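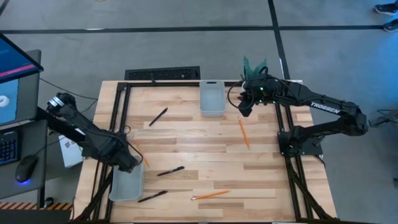 Figure 2. The two-arm cell, with bins, pencils and black writing tools on the tabletop.

4.2 Who gets which pencil?

I'll admit this was the part of Natska I most enjoyed writing (and rewriting!). The planner gets a list of detected objects, each with a pose and a confidence score, and has to hand every one of them to either the left arm or the right arm. My first version just picked the nearest gripper, and it was fine until two objects sat close to the midline and both arms wanted the same patch of air. So now each assignment carries a cost for the volume the forearm sweeps on its way in, plus a smaller one for wrist rotation, and I solve the whole table at once before anything moves.

Thin objects are a pain for perception too. A pencil lying partly under a forearm, like the one on the left in Figure 2, gives you a short stub of a mask, and the fitted axis can swing wildly. I keep the last good pose for two seconds and lower its confidence as it ages, so the planner tends to leave that object for later in the queue.

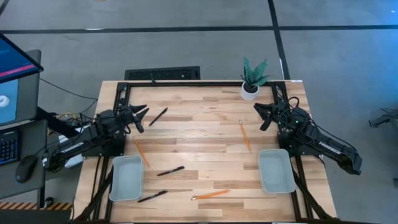
Saoirse Sheehan thinks I'm being too polite to the stale poses: drop them the moment the mask shrinks, she wrote in the margin of my draft, and make the arm back off so the detector can look again. I tried it in simulation on Friday, and the arms spent a lot of time backing off. We've left both behaviors in the code behind a flag, with mine as the default for now.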